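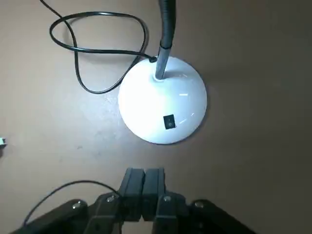

3. Preparación del tablero de golpeo Botis

El tablero se monta en pared firme, a la altura del esternón de quien entrena. Antes de fijarlo, elija un sitio con luz lateral, para que la sombra del puño no tape la diana. Si usa una lámpara de mesa de base redonda y blanca, con el interruptor negro en la propia base, colóquela fuera del alcance de las patadas.

3.1 Presente la placa en la pared y marque los cuatro taladros.
3.2 Introduzca los tacos y apriete los tornillos en cruz.
3.3 Coloque la almohadilla Tando - la costura hacia abajo - y cierre las correas.

Nota: la almohadilla pesa casi 9 kilos. Móntela entre dos personas. 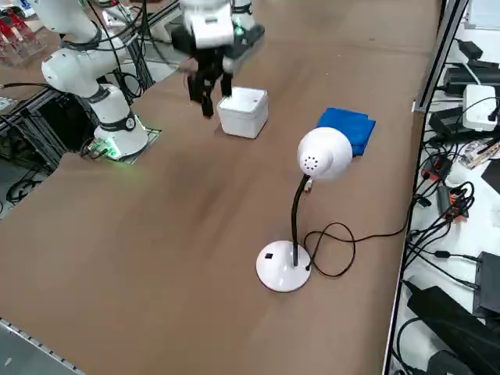 3.4 Compruebe la distancia de guardia. Con el brazo extendido, los nudillos deben rozar la almohadilla sin empujarla. Guarde las vendas y la llave de montaje lejos de la zona de golpeo; una caja blanca pequeña sobre una mesa marrón sirve igual que un armario.

Precaución: no golpee a mano desnuda durante las primeras sesiones. Revise las correas cada 38 sesiones.

Recambios: almohadilla, ref. 316; juego de correas, ref. 368. Consultas de montaje: Fulgencio Barajas, taller Pledis.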